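Trallum House to open its restored rooms and terrace to overnight guests

Trallum House, the former summer residence above the harbour at Visbridge, is to receive paying guests from May, following the completion of repairs to its main floor and garden front. The Govindasamy Trust, which has held the lease on the property for two decades, confirmed the arrangement in a statement to neighbouring residents and local businesses.

The house stands on the western headland, 300 metres from the old customs quay, and is reached by a single private lane. It was built as a seasonal home for a family of grain merchants from Urmont and passed through several owners before falling out of regular use. For many years only the lower garden and the chapel could be visited, by appointment and in the summer months.

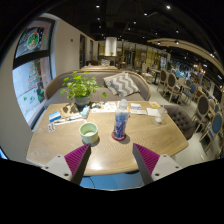
Under the new arrangement the property will be let as a whole, for stays of no fewer than three nights. Guests will have the use of the principal bedrooms, the library, the long dining room and the upper terrace. The east wing, where work on the painted ceilings continues, will remain closed throughout the first season.

The Trust has stated that the character of the interior has been kept wherever the condition of the building allowed. The staircase hall retains its original stone floor, and the shutters on the seaward side have been repaired using timber recovered from the outbuildings. Heating and plumbing have been replaced in full. A lift was considered at an early stage but was not approved, as it would have required the removal of part of the gallery.

The library is expected to be of particular interest. It holds 553 catalogued volumes, most of them concerned with travel, botany and the history of the coast. The collection was placed in storage at Urmont during the works and has since been returned to its original shelves. Guests may read the books in the room itself, although the oldest items will be kept in locked cases and shown on request.

Outside, the terraces have been replanted in accordance with a garden plan found among the estate papers. The lemon walk has been reinstated along its former line, and the steps to the bathing platform have been made safe. The platform may be used from June, subject to sea conditions and to the instructions of the staff on duty.
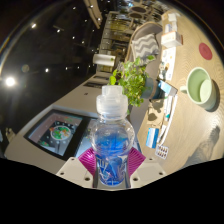 Will the grounds still be open to the public once guests are in residence?

The lower garden and the chapel will continue to open on two mornings each week between May and September, with the last admission at 11.30 am. Visitors will enter by the harbour gate and will not have access to the upper terrace.

The Trust has also set out its terms for private events. Small wedding parties and family celebrations may be held in the dining room and on the upper terrace, provided that amplified music ends by 10 pm. Marquees will not be permitted on the lawns. Coaches are unable to turn in the lane, and larger parties will be asked to transfer to smaller vehicles at the quay car park.

Residents of the headland had raised concerns about traffic and late noise when the proposal was first made public. In response, the Trust has agreed to limit deliveries to the morning and to provide a telephone number that will be answered at all times while the house is let. The arrangement will be reviewed at the end of the season, and a written report will be made available at the Visbridge reading room.

Income from lettings will be applied in the first instance to the ceilings of the east wing, where nearly half of the painted plaster has still to be secured. Any remaining sum will be set aside for the boundary walls, which suffered damage in the storms of recent winters.

Enquiries for the coming season may be made to the Trust's letting office in Visbridge from February. Bookings will be confirmed in the order in which deposits are received. The office is open from 9 am to 4 pm and is able to supply a floor plan and a full list of charges by post.

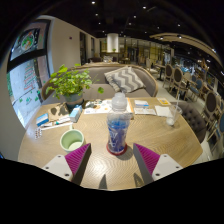
A bottle on a red coaster, on a round light-wood table.

Applications for school visits to the chapel are handled separately and should be sent in writing to the Trust before the end of March.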